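Looking After a Suture Practice Pad

A practice pad takes up little room on the bench, but it wears out early if it is left lying around. Most of the trouble comes from dust, old thread and bad storage.

Pull out every loose stitch before you put the pad away. Bits of thread left in the cuts hold them open. Snip the knot on one side and draw the thread out from the other, slowly, so it doesn't tear the slit wider.

Wipe the top with lukewarm water and a drop of dish soap. Skip alcohol and anything with grit in it. Pat dry with a lint-free cloth and leave the pad out for 2 hours. A light dusting of cornstarch takes away any stickiness.
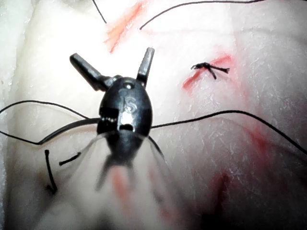
Jaws open over the pad. Fine white scratches and creases show on the surface.

Light scratches do no harm. Turn the pad end for end and work on the smoother half first. Once a cut goes all the way through, keep that part for knot tying only.

Store pads flat, in a box with a lid, away from sunny windows. Put wax paper between them and stack no more than 4. Never fold one to make it fit a drawer. The crease stays.

Keep needles in a separate tin with a tight lid. Run a magnet over the bench when you finish, then over the floor.

Tips sent in by Rainer Tiedemann, Wundale. Updated 15 February 2025.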